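Soo-ah So
8/8/18

Thread on play food, as promised to the people who asked after my post about the toy shelf in June. Long one. Mute me if you don't have small children in your life.

I've been going through the cuttable kind, the ones that come apart when you push a toy knife through. Carrot first, with a tray and a cup to go with it.

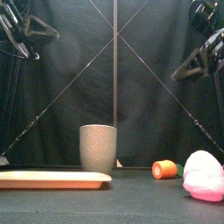
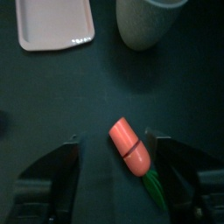
The carrot is the piece I'd keep if I could only keep one. Two segments, one seam, green leaves on the end. A two-year-old understands it right away.

A lot of cuttable vegetables are made with too many cuts. Four slices of cucumber is four things under the couch.

With one seam you get one cut and then you put it back together. My niece will do that for most of an afternoon. She doesn't care that it's the same carrot.

Leaves are what I check first on anything secondhand. On the cheap ones they're glued in a shallow hole and they come out with one good pull. If the leaves wiggle when you hold the body still, leave it in the bin.

Second check is how it joins. There are three kinds I keep running into – hook and loop dots, magnets, and a peg that pushes into a hole.

Hook and loop makes the noise. That crunchy rip is the whole appeal for some kids. It also picks up hair, and after a year it's mostly hair.

I clean the dots with an old toothbrush, dry. Takes a minute a piece. Don't put them in the dishwasher, I've done it and the dots curl up at the edges.

Replacement dots are easy to find. I use the Matgate ones, the small size, white. Press hard and leave them overnight before anyone cuts anything.

Magnets I don't buy for under threes at all. I know some are sealed in. I still don't.

Pegs are fine until they wear down, and then the tomato falls in half when you pick it up. You can wrap a bit of thin tape around the peg. It holds for a while.

Palesa Hlongwane asked whether plastic or wood. I have both. Wood is nicer in the hand and it's heavier, so it's louder on the floor and it hurts more when it's thrown. Plastic you can wash in the sink. For a group I'd go plastic, for one kid at home it doesn't matter much.

On washing. Warm water, dish soap, a soft brush along the seam. That line is where the grime collects. Stand the pieces cut side down on a towel. Hollow ones can hold water for days, so shake them before they go back in the box.

Trays. Get a tray. I was slow to come around to this and I wish I'd done it years ago.

A tray with a raised rim keeps round things from rolling off, and it tells a kid where the food goes without you saying anything. Rounded corners if you can. Ours gets carried around at head height by people who are three feet tall.

It also makes cleanup easier. "Put it on the tray" works in my house. "Tidy up" has never worked.

Color doesn't matter to them. It matters to me a little, because pale plastic shows marker and I end up scrubbing. Rubbing alcohol on a cotton pad takes most marker off. Test the underside first.

Cups. One plain cup per kid and no saucers. Saucers are a grown-up idea.

A plain cup with straight sides ends up being everything. It's a drink, it's a pot, it's where the carrot tip goes when it's being soup. I have seen a cup be a hat for a rabbit for a full week.

I'd skip the ones with the fake liquid that disappears when you tip it. Mine leaked and the stuff inside was sticky.

Someone replied asking about the Fandholm set. I had it. The bread is very good, the eggs are good, the fish doesn't stay together. I paid 200 for it new and would not do that again when the resale tables are full of the same pieces.

Lirex sells singles, or did the last time I looked. The item number for the eggplant I get asked about is 2487. I don't know if they still carry it.

Knives. The toy ones that come in the sets are often too blunt to get into the seam and kids get frustrated and just pull. A thin edge is better even though it looks worse. Show them once to put the edge on the line and press down. After that they find the line themselves.

For kids who can't manage a knife yet, let them pull it apart with two hands. It's the same game. Ieva Jõgi told me her son did it that way until he was nearly four and then picked up the knife one morning and was fine.

Storage. I used a deep basket for years and everything good sank to the bottom. Now it's a shallow bin on a low shelf, halves joined before they go in. Joining them is the part I nag about.

If you've lost a half, keep the other half for a while before you throw it out. They come back. Half a lemon of ours spent a winter in a rain boot.

And if it really is gone, odd halves are fine for the soup. I have a carrot tip from an older set with nothing to go with it and it gets used as much as the whole ones.

Mixing brands: mostly works with hook and loop if the cut ends are close in size. Doesn't work with pegs. Kagiso Zwane says the Mtshali peg pieces fit each other across sets, old and new, but I've only ever had the one set so I can't check.

Lok-yiu Yip wants to know about felt food. I don't have any. I can't sew and the bought ones I've handled went fuzzy. Ask somebody who makes them.

Next thread will be pots and pans, the small metal ones. I still have to find the lids.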